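Prilley Plain White Mug

Sold singly or in boxes of 2. Item 326.

The Prilley is a white ceramic mug with a wide round mouth and a plain white interior. It was drawn up by Kamrul Selvanayagam for the Gralon cafe range and is now sold through Sikder for home use as well. There is no print on it and no seasonal version.

It holds 326 ml to the brim, so a normal pour of coffee leaves room for milk. Tea drinkers who like a large cup may want the Pruven, which is taller and comes in the same white.

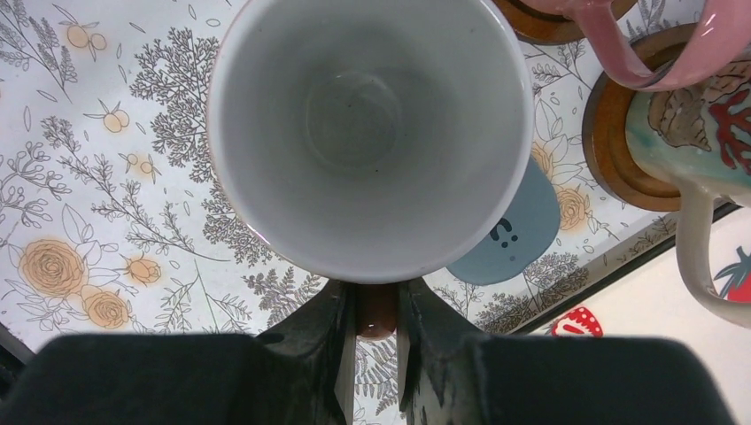

White goes with most table linen, and many customers buy the Prilley to use with a printed cloth they already own. A floral or leaf pattern gives the table its color and the mug stays out of the way. If you use coasters, pick one at least as wide as the base so the mug sits level.

Care

Dishwasher safe on the top rack. Microwave safe up to 900 watts. Not for oven or stovetop use. Coffee and tea stains come off with baking soda and a soft cloth - leave the paste on overnight if the mark is old. Metal scouring pads will scratch the glaze and are not covered by the guarantee.

Small specks in the glaze are normal on white ceramic and are not treated as a fault. Chips and cracks on arrival are. Send a photo to the Sikder help desk and keep the box until you hear back.

Ordering

Cafes and offices can order by the case. Cases ship on a pallet once the order reaches 140 mugs; smaller orders go by parcel. Replacement singles stay in stock all year except for the February stock check, when orders go out a few days later than usual.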